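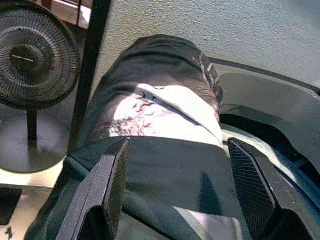 Grovville, May

Courses > Textile Care > Handout 4

Dark cloth and daylight

Dyes in dark fabric lose color when light falls on them for many hours. Window glass stops only a part of the harmful rays, so a garment kept indoors can also fade. Folded cloth fades in stripes – the top of each fold goes first.

For the exercise, cut two strips from the Metance cotton. Put one at the window and one in a closed drawer. Compare them after 40 hours of sun and write the result on your sheet. Please do not wash the strips before comparing.

Reading: Bouchard reader, page 225.

Filed under: Fibers & Dyes, Handouts

Contact the course office | Back to top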